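Morbridge Racquets Board > Balls, Strings and Gear > Do ball pressurizers really save you any money?

flatbackhand
Been lurking on the other boards and every second post is somebody telling me I'm throwing cash in the garbage by not owning a pressurizer. The one getting pushed right now is the Guster. You drop your used balls in, pump it up to 30 psi, leave it in the closet, and supposedly a week later they're good as new. Every person saying this seems to have a discount code in their signature.

I play twice a week, mostly doubles. We open a can, play, and the balls go into a bag for serving practice. When the bag gets too full some of them go to my sister's dog. I have never felt robbed by this arrangement.

So has anyone here used one for a full season and kept track? I don't want to hear that they "feel crisp." I want to know what you spent on balls before and what you spent after.

Deuce_Court_Dana
Bought one last February and I'd buy it again. I use it as storage more than rescue. Balls go in right after I play, same day, and they hold up. I get maybe four sessions out of a can now where I used to get one good one and one lousy one.

The people who say they don't work are mostly people who found a sack of dead balls in the garage and expected a miracle. It does take a long time to bring a flat ball back. Keeping a fresh one fresh is easy.

flatbackhand
OK, but how do you know it's four sessions? Did you ever put half the can in the tube and leave the other half on a shelf? If you paid for the thing and you pump it up every time, you're going to think the balls are livelier. I would too.

Deuce_Court_Dana
I've been playing long enough to know when a ball is dead, thanks.

oldgrip
She isn't wrong about the storage part. A ball goes flat when the air inside pushes its way out through the rubber. If the air outside is at the same pressure, there's no reason for it to leave. That much is plain physics and you don't need a code in your signature to believe it.

What I don't buy is the money side. Pressure does nothing for the felt. On our hard courts the felt is gone before the bounce is, at least with the cheap cans. So you end up with a bald ball that bounces great and flies like a rock. I had a pressurizer for a couple of years and I was paying to preserve balls I didn't want to hit.
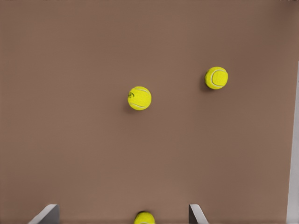
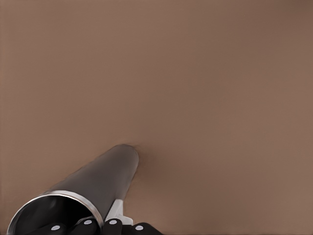

And the other thing is leaks. Mine had an O-ring that dried out, and I went most of a winter pumping up a container that was back to nothing by morning. Did I notice a difference in the balls? I did not, and I've been a little embarrassed about that ever since. So Dana, no offense, but I take anybody's feel for this stuff with a grain of salt, starting with my own.

Deuce_Court_Dana
Then you had a bad seal and you should have checked the gauge. I check mine.

And we're on different courts. I play on clay half the year and the felt fluffs up, it doesn't go bald. Might be the whole reason we disagree.

oldgrip
Could be. I'll give you clay.

netcord_nelson
Can we talk about the balls instead? I think they've gotten worse. I've been buying Estano by the case forever, and the last two cases were soft out of the can. You open it, you get that hiss, and it still bounces like a grapefruit. Everybody at my courts says the same thing.

flatbackhand
Everybody has said the same thing every year since I picked up a racquet. My uncle said it about the white ones.

netcord_nelson
Sure, and sometimes your uncle is right. They changed the can. New lid, new label. You're telling me they changed the can and left what's inside alone?

flatbackhand
I'm telling you I don't know and neither do you. Do you have an unopened can from the old case? Drop one of each from the same height next to a wall and film it on your phone. It would take you five minutes.

netcord_nelson
No, I used them. That's what they're for.

IJ_strings
Ibsa Jemal here, I run the evening clinics at Morbridge, so I go through more balls than is healthy. A few things from my side.

We keep a teaching cart of about 400 balls. I would never put those in a pressurizer, you'd need a barrel. For the cart I use pressureless and put up with people complaining about their elbows. For match play I open new cans.

I did try the Guster on my own balls and I kept notes, so here is the boring answer. I marked the balls with a pen, half in the tube, half in a drawer with the heat off. After 19 days I did the drop against the wall. The tube balls were higher, and you could see it without a ruler. Then I handed both kinds to my clinic without saying which was which, and they could not agree on anything. Some picked the drawer balls as new because those had nicer felt.

So it works, and I am not sure it matters unless you are pretty good or pretty picky.

flatbackhand
Finally. Thank you. That's the most useful thing I've read on this all month.

One complaint, though. How many players, and did they know it was a test? If you tell people "one of these is better," they'll find something.

IJ_strings
They knew something was up because I don't normally ask for opinions. It was one group on one night. I wouldn't hang much on it.

Deuce_Court_Dana
So the only person here who measured it says it works, and that's being treated as a win for the other side. Okay.

oldgrip
Nobody said it doesn't hold pressure, Dana. The thread title says money.

Deuce_Court_Dana
Fine, money. I bought two cases the year before and one the year after. Same partners, same courts. Happy?

flatbackhand
Happier, yes. Did you play the same amount?

Deuce_Court_Dana
I had my knee done in the fall, so a little less.

flatbackhand
...

Deuce_Court_Dana
A LITTLE less.

roussel_fan
Has anyone tried the Roussel one? It's half the price of the Guster and looks like the same tube with a different sticker. The reviews are all five stars, but a lot of them were written in the same week, and one of them is clearly talking about a bicycle pump.

oldgrip
Haven't seen it in person. If it's the screw cap kind I'd want to know whether they sell the seal separately, because that's the part that'll go on you. If you can't get the seal, you've bought a fancy can.

roussel_fan
Nothing on the site about seals. I emailed them and got an automatic reply thanking me for my order, and I haven't ordered anything.

netcord_nelson
I'd take that as your review.

Also, I went and bought one can of Estano from the sporting goods place and one from the online seller where I get my cases. The store ones are fine. The online ones are mush. So maybe it's old stock that's been sitting in a hot warehouse and not the factory. I still don't like the new lid.

flatbackhand
Did you drop them against a wall?

netcord_nelson
Yes I dropped them against a wall. My wife filmed it. I'll put it up when I work out how to make the file smaller.

IJ_strings
Please do. And write on the balls which is which before you play with them, I forgot the first time and had to start over.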